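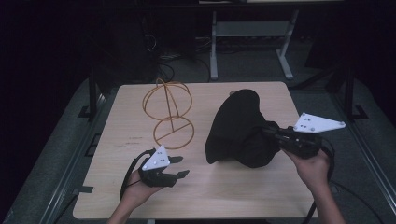

Tuesday, June 18, 2024. Dye bench, walnut batch

OK, so the walnut is finally behaving! I simmered the hulls again last night (same pot, same bag of hulls we got from Brekwood, the ones that smell like a wet basement) and this time I left them sitting overnight before straining. What a difference. The last batch gave me a kind of weak tea color on the wool and I was ready to blame the yarn, but I think I was just rushing it.

Recipe as I did it, before I forget:

236 g dry hulls, soaked, then simmered for an hour with the lid on. Off the heat, left till morning. Strained through the old pillowcase, squeezed hard, strained again. Wool went in damp, no mordant, and came up slowly to just under a simmer. I held it there for 17 minutes because that's when the phone rang, then turned it off and let it cool in the pot. I'd meant to go much longer, so whoever does the next one should try the full 45 and put the skein next to mine on the card.

The color is a proper brown now, with a bit of gold in it when you hold it near the window. On the Bakke sock yarn it went darker than on the Stinmont single ply, and I have no idea why. The Stinmont skeins still felt a little greasy to me even after scouring, so maybe that's it? I'm going to scour one again with hotter water and a bigger squirt of soap and see. If it takes up more color we'll have to redo the whole shelf, sorry in advance.

Scale

The small scale is drifting again. I put the 600 g jar on it three times and got three different answers, so I did all my weighing on the big one, which goes up to 2000 and seems steady as a rock. Please don't trust the small one for alum until somebody has changed the battery (I looked in the drawer and we only have the wrong size, of course).

Afterbath

Couldn't bring myself to pour the pot out, so I threw in two of the test skeins and a scrap of linen. The wool came out a really pretty oatmeal! I like it better than the first-bath color, if I'm being picky, and it would look great next to the madder pink from May. The linen did next to nothing. It has a tan edge where it stuck up above the liquid and the rest looks like somebody spilled coffee on it and then felt bad and washed it.

I saved the leftover liquor in the tall jug with the blue lid. It's labeled. Use it this week or dump it, it was already growing a skin last time after six days and I am not fishing that out again.

Iron

Tried a pinch of iron in a jar with one mini skein from the afterbath. It went gray-brown in a couple of minutes, much faster than I was ready for, and the wool feels a bit harsh. Next time I'd dissolve it first, use half as much, and keep the jar moving. Spoon for iron is the one with red tape on the handle. Keep it away from the yellows, please, we lost a whole weld pot that way.

Still to do

Scour the second Stinmont skein and overdye.
Light test strips for the south window, half covered with card. I cut the strips but haven't wound the yarn on yet.
Write up the Nandulum kit order, we're out of the small muslin bags and down to the last of the tie-on tags.
Rinse the pillowcase again. It's hanging on the line by the back door and still dripping brown, so don't lean on it in anything you like.

Wool from the first bath is on the rack, unwashed. I'm leaving it till Thursday before the final rinse.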